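Fusum Shape Blocks with Maple Board

Item group: Sorting and early math
Maker: Plasaleck
Sold as: board and blocks together, or blocks only

Fusum is a set of painted wooden blocks in basic shapes, supplied with a flat maple board to work on. It is meant for sorting, matching and simple building at a table. The blocks are solid wood and small enough for a child to pick up with one hand. They stand on their ends without support.

What comes in the set

Wooden blocks in red, yellow, blue and green
Maple work board
Cotton drawstring bag
Printed activity sheet, 12 activities, both sides

The blocks-only version leaves out the board and the bag. It comes in a plain carton.

The board

The board is made from planks glued edge to edge, then sanded and oiled. You will see a seam where the planks meet, and the grain differs from one board to the next. Some are nearly plain and some have a strong wavy figure. We don't sort them by grain and can't take requests.

There is no rim. Earlier boards had one, and teachers told us it got in the way when children slid blocks off into the bag. The board lies flat on any level table. If your tabletop is slick, put a damp cloth or a piece of shelf liner under it.

Finish and care

The color is a water-based paint under a clear coat. Wipe the blocks with a damp cloth and let them air dry. Do not soak them or put them in a dishwasher. The board can be re-oiled when it starts to look dry – any food-safe mineral oil will do. Keep both away from radiators.

Dents in the edges of the blocks are normal after a year or so in a classroom. They don't affect use. If a block splinters, take it out of the set and order a single replacement.

Using the set

Sorting by color is the usual first activity, and most children get through it quickly. Each color comes in more than one shape, so the same blocks can go back in the bag and be sorted again by outline. A green star and a green cylinder kept apart at one side, with the reds, yellows and blues bunched together, is a typical halfway point when the greens go first. From there a child can pull out the yellow hexagon and the yellow heart as the next pair. The activity sheet covers this under sheet heading 3, along with a version for two children taking turns.

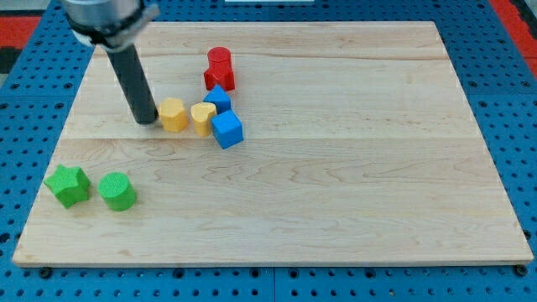 Replacement blocks are sold singly by shape and color. The red cylinder, the blue cube and the two stars are normally on the shelf at Arngate and go out the next working day. Other shapes may take longer. Please give both the shape and the color when you order – "the yellow one" is not enough for us to pick from.

Storage

The bag holds the blocks only. Boards can be stacked flat, up to 17 high, on a standard classroom shelf. Don't stand them on edge against an outside wall.

Ordering

School orders received by noon on Monday ship that week. For quantities, purchase orders or a quote, write to Facundo Ojeda at the Arngate warehouse. Orders for Spanish-language activity sheets go through Echeverría, who also carry the full Fusum range.

Related items

Fusum Number Tiles
Fusum Lacing Shapes
Maple Board, sold separately
Cotton Drawstring Bag, pack of 2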